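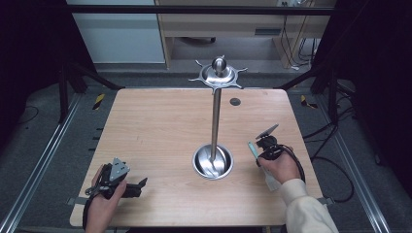 Neston Handheld, release notes for the tracking fault subset

Neston Handheld is a set of two-handed manipulation recordings made with tracked hand-held grippers. This file covers the part of the set affected by the left/right pose fault and says what can still be used. The station is the same throughout: a wood-grain table between two floor rails, with a stainless-steel stand as the target object and one gripper in each hand. Each gripper carries a tracking plate on top, and the pose of the gripper is computed from that plate alone. The stand matters for the fault because its base is polished and throws back bright streaks of light.

Status

Affected episodes: 205
Total episodes in this release: 400
Fault codes in use: 3
Grippers per episode: 2
Last edit to this file: 11 Sep 2026

What went wrong

In the affected episodes the pose stream for one gripper jumps to a wrong position and stays there for part of the episode. The video, the jaw opening values and the timestamps are not affected. The jump is usually seen when a gripper comes in low over the base of the stand. The tracker picks up a reflection of the plate in the metal, scores it higher than the plate itself, and locks on. The reported pose then sits below the table surface.

The tracker software (Drusura) has a check for poses outside the work volume. The check was on, but the lower limit had been set from the floor and not from the table top, so a pose under the table passed. The limit was copied from a standing-height station and never changed. Replay in the viewer did not show the fault either. The viewer clamps anything below the table to table height.

The fault was found when a policy trained on the January export drove the arm down into the table on the Ustar cell. The arm stopped on its force limit. One jaw finger was replaced. There were no injuries. The cell was run at full speed for that test, against the written procedure, and has since been limited to reduced speed for any first run of a new policy.

Fault codes

The code is in the field track_fault in each episode header. An episode with no fault has the field set to 0.

1: reflection lock. Pose under the table surface, one gripper only.
2: swap. Left and right plate IDs exchanged. Starts when the grippers pass close to each other near the rod.
3: dropout. No pose. The last good value is repeated until the plate is found again.

Code 2 is harder to catch than code 1. Both poses stay inside the work volume and look reasonable when viewed one at a time. Compare the jaw opening of each hand with the video before trusting any episode from the first batch, including those marked 0.

What can be used

Video and jaw opening: all episodes.
Pose, code 0: yes, with the note on the first batch above.
Pose, code 1: only outside the marked span. Span start and end are in fault_span, in frames.
Pose, code 2: yes, after running fix_swap. The script writes a new file and leaves the original alone.
Pose, code 3: do not use inside the span. Do not interpolate across it. Hand motion in these spans is often fast.

Changes to the station

The lower limit in Drusura is now measured from the table top at the start of each session.
The viewer no longer clamps. Bad poses are drawn in red where they were reported.
Cables are checked before each take. A cable pulled tight over the table edge can hold the wrist back, and operators tend to tilt the gripper to make up for it, which turns the plate away from the tracker.
Matte spray on the stand base was tried and dropped. It rubbed off on the jaw fingers.

Known problems still open

The span markers for code 1 can start a few frames late. Pad the start if you train on pose.
Episodes exported with the Bautista converter lose the fault_span field. The converter drops any header field it does not know. Use the raw files until this is fixed.
There is no per-frame confidence value in this release. Drusura computes one but the recorder did not save it.

Reporting

Send the episode ID, the frame number and which hand. A screen capture from the old viewer is no use for code 1 faults.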